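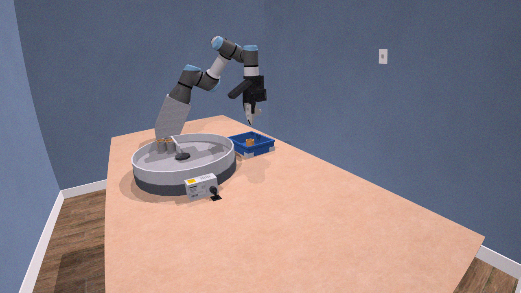
# When a Robot Arm Joins the Team

*A guide for younger readers, published by the Lenia Learning Service, 2018-10-24*

Many things you use at home have been sorted by somebody. Cups, lids and bottle tops are made in large numbers, and before they leave the factory they must be put in the right place. For a long time, people did all of this by hand. At some workplaces a robot arm now does part of it.

A robot arm is a machine with joints, a little like your shoulder, elbow and wrist. At the end is a gripper, with fingers that close around an object and open again to let it go. The arm follows a set of instructions called a program, which people write and test.

## A day at Jarine

Jarine is a packing works in the town of Uster Vale. It handles small cups in different colours. The cups wait in a round tray, and each one must be moved to a bin beside it. A person at the packing bench used to move 500 cups before the morning break. The work was not heavy, but it was the same movement again and again, and some workers went home with sore wrists.

Moving a cup sounds easy. For a robot it is a series of small problems. The arm has to reach over the wall of the tray without knocking it. The fingers must go down on either side of one cup, even when other cups are standing close by.

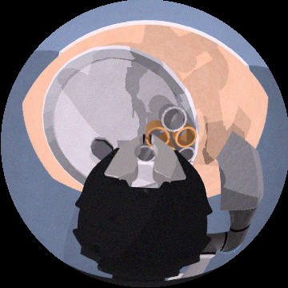
The fingers must also hold the cup firmly enough to lift it, but gently enough not to crush it. Your own hand does this without you having to think. A robot has to be given instructions for every part of the job, and people check those instructions many times before the arm is allowed to start.

Shadows can cause trouble too. A dark patch on the floor of a tray may look like an object to a computer — so the program must be taught to tell the two apart.

## What changed for the people?

There are 70 people at Jarine. When the arm arrived in December, some of them were worried about their jobs. The managers held meetings to explain the plan and to hear what the workers thought. Several asked for training and now look after the arm. They clean the gripper, watch for dropped cups and stop the machine when something is wrong.

Other workers moved to the checking room, where they look for cracks and poor colour. A few did not like the change, and said they missed talking to friends across the bench. Jarine now has a shared break for both rooms.

## Words to know

**Automation** — using machines to do a job with little help from people.

**Gripper** — the part of a robot that holds things.

**Program** — the instructions a robot follows.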